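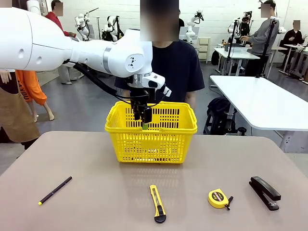 Figure 1. A yellow plastic shopping basket with perforated walls and fold-down handles.

Unit 5: The Basket, the Cart and the Size of the Purchase

Required reading for this unit: course reader, chapter on self-service retailing. Students should also bring their notes on store layout from Unit 4.

1. Background

Before self-service, a customer stood at a counter and asked a clerk for each item. The clerk fetched it, weighed or wrapped it, and added it to the bill. Under this system the customer carried nothing until the sale was complete. Self-service moved the work of collecting goods to the customer, and the store had to supply something to collect them in. The hand basket met this need first. The wheeled cart followed once stores grew larger and more households drove to shop.

2. Key terms

Carrying limit: the point at which a shopper stops adding goods because of weight or lack of space, whatever remains on the list.

Fill-in trip: a short visit to replace a few items between larger trips.

Basket size: the number of items in one transaction. Note that the term is used for all transactions, including those made with a cart or with no container at all. Students often lose marks on this point.

3. The carrying limit in practice

A shopper with a hand basket feels each added item in the arm. Heavy goods such as milk, canned food and detergent bring the limit on quickly, while bread and paper goods fill the space before they add much weight. Placement therefore matters. A store that puts bottled drinks near the entrance may shorten the trips of basket users and have little effect on those with carts.

4. Case: Manalo Market

Manalo Market operates a store of 900 square meters in the Vudenow district. Most of its customers arrive on foot from the Stekine tram stop, and fill-in trips make up the larger part of its trade. The store kept all its baskets at the entrance. In July it placed a second stack beside the dairy case, 18 baskets in all, for customers who had come in without one. Managers then compared receipts from before and after the change.

The case file contains 56 receipts. They were not drawn at random -- all come from the evening hours -- and students should consider what this means for any claim about the store as a whole.

5. Questions of method

Receipts record what was bought. They do not record which container was used, or whether the shopper put something back. Direct observation can supply this, but it takes time and may change how people behave. The Zallow workbook, section 5, sets out a simple form for recording observations in the aisle.

6. Assignment

Submit a written analysis of the Manalo case, stating one claim the receipts support and one they do not. Attach the completed receipt table. Work is due at the start of the next class meeting.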